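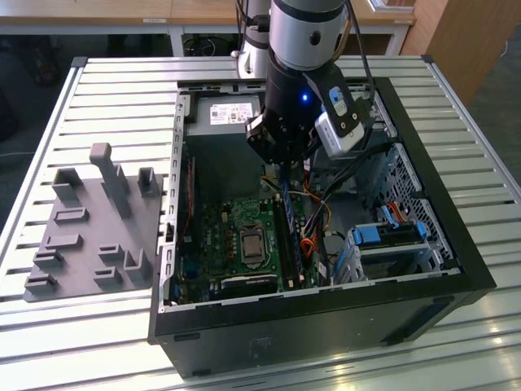
The **Trullport council crisis** was a political dispute in the port town of Trullport that led to the collapse of its governing coalition and an early municipal election. It began with a disagreement over the harbor levy and ended when the Stidcombe List took control of the council by a margin of 37 votes in the deciding ward.

## Background

Trullport's council is elected by ward, and the mayor is chosen by the members. After the previous regular election no party held a majority. The Harbor Alliance, led by Ottilie Lehner, formed a coalition with the smaller Plosudham Union, which drew most of its support from the inland village of Plosudham. Under their written agreement, Lehner became mayor and the Union was given the finance and roads portfolios.

The agreement left the harbor levy open. The Alliance wanted it lowered to attract freight traffic. The Union wanted it kept at the existing rate, with part of the income set aside for the Tamayo road, the only paved route between Plosudham and the coast.

## Collapse of the coalition

Lehner presented a draft budget in September that cut the levy and delayed work on the Tamayo road by 2 years. The Union's members voted against it at first reading. A revised draft restored part of the road money but was also defeated, this time with one Alliance member abstaining.

Talks continued through the winter under a temporary spending order. A petition calling for an early election was handed in with 2,365 signatures, of which 130 were ruled invalid. The remaining total was still above the legal threshold. On Apr 9, 2019, the council voted to dissolve itself. Lehner stayed on as acting mayor until the new council met.

## Election

The campaign was fought mainly over the levy and the condition of local roads. The Stidcombe List, a group of independents named after the Stidcombe ward, had not been part of either side and ran on a promise to publish the harbor accounts in full. It gained seats from both former partners. The result in Plosudham East was close enough to require a recount — the first in that ward — which confirmed the List's candidate as the winner.

## Aftermath

The new council kept the levy unchanged for its first budget and approved repairs to the Tamayo road in stages. Lehner resigned as leader of the Harbor Alliance but kept her seat. The Plosudham Union later split over whether to support the new administration.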